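Notebook, bench planning, September
Kitchen sim and what we need to buy for the real counter
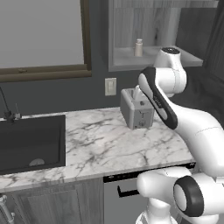

Sơn Trương wrote under my first draft that we should hold off on the second arm until the counter is settled, and that a used Halliday would do everything on the task list if we gave up a little reach. He also wants the spares moved out of the equipment line and into running costs.

I agree on the spares. I don't agree yet on the Halliday, see below.

Where the sim stands: toaster at the back against the wall, sink at the left end, arm coming in from the right. With the base on that side, the lower joints stand in front of the dishwasher (or whatever we end up calling that appliance, the model file just says "unit 2"). Fine for toast tasks. Not fine if we want the front of unit 2 to open, and that is on Vibeke's list for the spring. So either the base moves or we plan on a rail, and a rail has to be in the budget now.

Also the shoulder ends up close to the wall shelf. In sim it costs nothing to be that close. In the real room I want clearance, so the shelf gets mounted higher or we leave it off the first build. Vibeke Grímsdóttir would like to keep it for the bottle tasks. Put down as open.

Prices so far:

Plistby toaster, two of them, plus a third for parts. They are cheap enough that I'm not splitting the line. 40 each.
Jonier counter section, stone look, cut for a sink: 618 delivered. They will do it without the cutout for less, but then we pay somebody here to cut it.
Sink and faucet, black, to match the sim: 386 for the pair. A plain steel sink would be cheaper. The perception people asked for matte black so the real images are close to what the model trained on, so it stays for now.
Lower cabinets: waiting on Jonier.
Light switch plate: we have a box of these in the store room.
Rail: no quote yet. Asked Jamness, who said they would need the base bolt pattern before giving a number. Sent the drawing at 4 pm.

On the Halliday. The reach numbers look all right on paper for the toaster, since it sits near the arm. The sink is the problem. I ran the short-reach version in sim this morning with the base where it is now and it would not get to the drain without the wrist folding up against the faucet. Moving the base toward the middle fixes the sink and blocks more of the cabinets. With a rail it might be fine. So the cheaper arm could end up needing the rail, and then we should compare the two as packages and stop comparing the arms by themselves. Sơn has the service history for the used one, need to get that from him before we go further. Lead time on a new arm is 12 weeks, which means the order has to go in before the room is finished whichever way we go.

Things to sort out before the budget goes in:

Base position. Run three more placements with the dishwasher door open.
Whether the window matters. In sim it is a flat gray pane. The real room has a west window and we get glare on the counter in the afternoon. A blind is probably enough, ask facilities what they will pay for.
Power. Toaster and arm controller should not share a circuit. Check the panel.
Bread. Small thing, but if we run real slices every day it has to come out of consumables. Foam slices for the long runs.
Smoke detector over the counter, ask before anyone plugs in a toaster.

Later, same day: Jamness wrote back. They can quote on the rail but want to know the payload and whether it needs to be washable. I said not washable. May regret that with a sink there, so I've asked for the cover as a separate option. Sơn is sending the service history tomorrow.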